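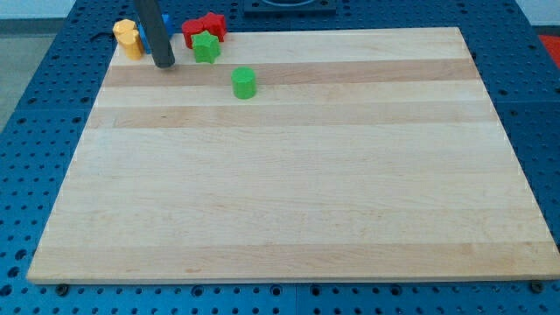

Remote Teaching Team, Darko Robotics, Rullcombe

2 min read

Come teach our robot where the blocks go

Hi, I'm Amerley Tetteh, and I'm looking for people who would like to spend an afternoon moving toy blocks around a cutting board. You'd be doing it by remote control, with a robot arm on the other end, and we'd record every move so the arm can learn from you!

The jobs are small ones. Push the green cylinder over to join the others, pull the green star away from the red blocks, get the blue one out from behind the gripper (harder than it sounds, my first go was a mess). I'll read out the task, you do it your own way, then we set up again. We want 1,000 of these by the end of the project and we have 500 so far, so there's plenty left to do.

You don't need any experience. Gamers are welcome, and so are people who have never held a controller. Slow and wobbly is fine, please don't practice beforehand. You do need to be 18 or over and okay with sitting for a while.

A session runs four hours with breaks, and we pay $40 plus lunch. Wumpini Kwofie will be in the room with you the whole time and can stop the arm whenever you ask.

To sign up, send me a note through the contact form with your name, the hand you write with and whether mornings or afternoons suit you better. Sign-up closes 2020-11-06. If you came in August you can come again, just mention it!

Contact | © Darko Robotics | Back to top

Recent openings
Lab technician, Pornach site
Software intern, Pornus project
Call for participants: guiding the arm by hand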